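Ciltard opens repair center for mill drives and control boards in Drilholm

3 June 2020

Ciltard has opened a repair center in Drilholm for gearboxes, pumps and electronic control boards used in grain, paper and sugar mills. The company moved its board repair benches from Sernton in the spring and has now brought the mechanical workshop under the same roof.

The new site has 22 employees, 12 of them transferred from Sernton. The rest were hired locally, most of them fitters and electronics technicians. Ciltard plans to take on apprentices in September, once the training bay on the north side of the building is fitted out.

Until now, a customer with a failed drive often had to send the motor and gearbox to one address and the control board to another. The two jobs were quoted separately and came back on different dates. Under the new arrangement there is one intake desk, one job number and one invoice.

"A mill manager doesn't care which half of the drive is ours to fix," said Dalal Boutros, who runs the Drilholm site. "They want to know when they can start the line again."

Boutros said the board benches handled 1,327 repairs last year, mostly power supplies, drive cards and input modules from equipment the original makers no longer support. In 164 of those cases no drawings were available and the technicians had to trace the circuit by hand before they could order parts. 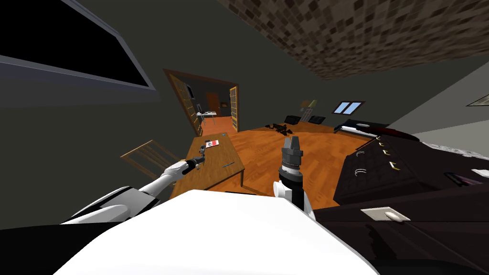
The mechanical side will cover strip-down, bearing and seal replacement, shaft repair and rebalancing. Large castings will still go to an outside foundry. Ciltard said it looked at bringing that work in-house but could not justify the floor space.

Each repaired drive will be run under load with its own control board before it is shipped. The load stand was built by Frota, a test equipment firm that also supplied the stand at the old Sernton workshop. It is larger than the earlier one and can take the slow, heavy drives used on crushing rollers - a type of job Ciltard previously had to turn away.

Annual maintenance contracts signed at Sernton stay in force and will be served from Drilholm on the same terms. Contract customers keep their current site engineer. Call-out visits continue, although some mills are still limiting outside visitors and customers are asked to confirm their site rules when they book.

Parts can be dropped off at the intake desk or sent by freight. Boards should be packed in antistatic bags, with a note of the fault and the machine they came from. Gearboxes must be drained of oil before shipping, and the desk will refuse units that arrive leaking.

The Sernton building will remain open as a collection point through September. Ciltard has not decided what will happen to it after that. The lease has another year to run, and Boutros said storage for exchange units was one option under discussion.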